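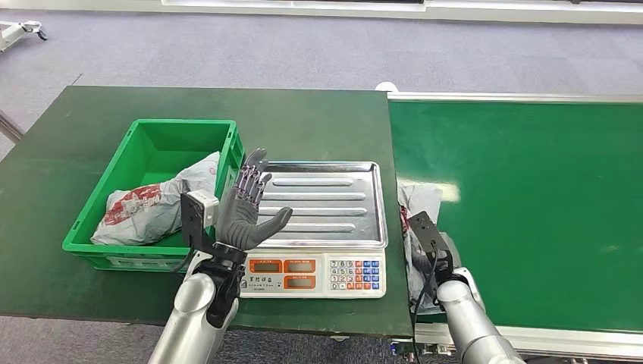 Dindo Lumanlan wrote in that his signed pucks kept rolling out of the old cabinet every time someone shut the front door, and could we please put a lip on the shelf. We did. It's on every Ultby now, front edge, low enough that it doesn't hide the signature if the puck is standing up.

Ultby Wall Cabinet for Signed Pucks
By Nestau. In stock, both finishes.
$700, ships in 2 boxes

Wall cabinet for hockey pucks, made for people with autographs to protect. Pucks stand on edge, face out, each in its own groove. Locking door. Back panel lifts out so you can change the color without taking the whole thing off the wall.

Wide version is 127 cm across (sorry, metric, the factory works in metric and so do our drawings). There's a narrow one too, same height, for the gap between a window and a corner. Same door hardware, same key. If you order one of each we'll key them alike, just say so in the order notes.

What's in the boxes
Cabinet body, assembled
Door, packed seperately, hinges already on it
Shelves, with grooves
Back panel, black on one face and off-white on the other
Hanging rail, screws, wall anchors for drywall
Two keys
Blank label strips, cut to the groove spacing

Not included: lights, pucks, a level. Use a level.

Door
Clear acrylic with a UV filter. Slows fading, doesn't stop it. Silver paint pen on black rubber holds up pretty well, but the printed logo side is where most signatures go and some of those inks are touchy. Blue marker on a white logo is the worst of the bunch. Keep the cabinet off any wall that gets direct afternoon sun, filter or no filter.

Acrylic scratches. Soft cloth, water, drop of dish soap. No glass cleaner, no paper towels. We sell replacement doors and most of the ones we sell are to people who used paper towels.

Shelves
Groove is sized for a regulation game puck. Souvenir pucks are usually the same size but a few of the cheap foam ones are fatter and won't sit down. Mini pucks fall through to the bottom of the groove and lean. There's an insert for minis, see below.

Shelves sit on pins and come out from the front. You can leave one out to make a tall bay for a mask or a folded jersey. Small trophy also fine if it isn't too deep. The shelf doesn't care, the door does — measure the thing front to back first.

Labels
Strips slide into a channel under each groove. Print your own or write on them. Template is sent with the order confirmation, opens in any word processor. We'd suggest player, team, and where you got it signed. Year if you know it. Shigeru Shibata asked for a longer strip so he could fit the opponent as well, and the long strip is now standard on the bottom shelf only. Might go on the rest if people want it.

Hanging it
Rail goes up first, into studs. The drywall anchors in the bag are for the rail ends if a stud doesn't land where you need it, they are not for holding the whole weight. A full cabinet is heavy. Rubber is heavy. Hang the body empty, then the door, then shelves, then pucks from the bottom shelf up.

Two people for the body. Takes most of an evening if your walls are straight and longer if they aren't.

On plaster, brick or paneling you'll need your own anchors. Ask at the hardware store and tell them the loaded weight, printed on the inside of the carton lid and on the sheet in the parts bag.

Handling signed pucks
Fresh signatures need time before they go behind a door. Overnight at least, a couple of days is better. Ink that is still giving off solvent in a closed cabinet can haze the acrylic. Don't wipe a puck to clean it first unless you want to find out what kind of pen it was. Dry brush only.

Game-used pucks with marks and tape residue: leave it all on. That's the part the other collectors want to see. If there's a hologram sticker on the edge, turn the puck so the sticker is up, the groove can rub it.

Add-ons
Juderby light bar. LED, clips inside the top, runs off a wall plug. Warm or neutral. Low heat, can stay on through a party but we wouldn't leave it on all day, every day. Cord exits through the notch at the back left.
Zein mini inserts. Drop into the groove, no tools. Sold by the shelf.
Spare door, with hinges.
Extra label strips.
Felt feet, if you'd rather stand it on a sideboard. Still needs the strap to the wall.

Bigger collections
We get asked about rinks, team stores, lobby walls. Cabinets can go side by side with the hinges on opposite sides so the doors don't fight. Best layout so far was for a collector with some 1,000 pucks, all standard size, sorted by team and then goalie first, which makes sense once you see it. For that kind of quantity email before ordering. There's a trade price and we can ship in stages so you don't have a hallway full of cartons.

Public spaces should ask for the other lock. The one we fit at home level keeps kids and guests out and not much more.

Shipping and returns
Leaves us within the week, a bit slower in December. Boxes may arrive on different days. Please don't call us untill both have had a chance to show up! If the carton has a hole in it, photograph it before opening and keep the foam.

Returns fine if unhung. Once there are screw marks in the rail we can take it back for store credit only. Doors are final sale unless they turn up cracked.

Quick answers
Baseballs — no, wrong grooves. A ball cabinet is being drawn up, no date yet.
Pucks in their own plastic holders — the square holders fit if you take the grooved shelves out and order flat ones. Round holders, no.
Left or right hinge — either, swap it at home, the holes are drilled both sides with caps.
Can it be painted — body yes, light sand first. Not the door, not the grooves.
Lost key — number is stamped on the lock face, send us that plus your order number.

Finishes: black, walnut stain. The gray is discontinued, a few narrow bodies left, ask.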